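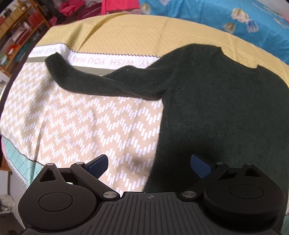 The dark green jumper, on the bed.

So I've had the electric car for one whole winter now, and a few of you asked how it's been going, especially the ones who told me in the comments that I'd be stranded in a lay-by by February. I wasn't! I did get cold feet (the real kind) but I'll come to that.

First the car. It's a second-hand Niteck Sola, the smaller battery, in a sort of greyish blue that looks lovely for an hour after a wash. I bought it from a woman called Anneliese Reinholz who was moving abroad and had kept every single receipt, down to the wiper blades. She'd also written out two pages of notes on how to get the charging flap open when it's frosty. You press the bottom left corner with your thumb, hold it, then press unlock twice. I still do it that way and I still feel like a safe cracker.

We don't have a driveway, which is what everyone asks first. I charge at the Lunde posts by the library, mostly overnight, and walk home. It's eight minutes if the lights are kind. There are four posts and one of them has been flashing red since before I got the car, so really there are three, and one of those is usually blocked by the same silver van. I've reported the red one twice. Someone from Lunde rang me back, very nice, and said it was waiting on a part.

Now, the numbers, for those who like them. I drove 1214 miles between getting the car and the end of February, nearly all of it to work, to Mum's, and to the big supermarket. In the old petrol car over the same stretch the year before it was 1156, so I'm driving a bit more, probably because I keep offering people lifts so I can show off how quiet it is.

Range does drop in the cold. I knew that, I'd read all the forums, and it still gave me a fright the first time I came out to a hard frost and the dashboard had knocked 17 miles off while I was scraping the windscreen. The heater is greedy. If I'm on my own I leave it off and use the heated seat and wear a thick jumper, and with a passenger I put it on low and try not to stare at the display. Gloves with proper fingertips too, as the screen won't have anything to do with my woolly ones.

The long trip was up to my brother's. I used the Lastum app to plan it and it sent me to a rapid charger behind a garden centre, where I had a cheese scone and a wander round the bird feeders and came back to a car that was nearly full. Coming home I ignored the app and stopped at the motorway services, and had to queue behind three other cars in the sleet. Lesson learned, more scones.

Things I'd change: the boot lip is too high, the indicator noise is like somebody tutting at you, and the cable is filthy by now so I keep it in an old bag for life. Insurance went up a little. The tyres will need doing before summer and I haven't dared get a quote yet.

I'll do a separate post about charging costs once I've got the March statement, and if anyone has a Sola and knows how to turn off the lane beep for good, please tell me, I've been through every menu twice.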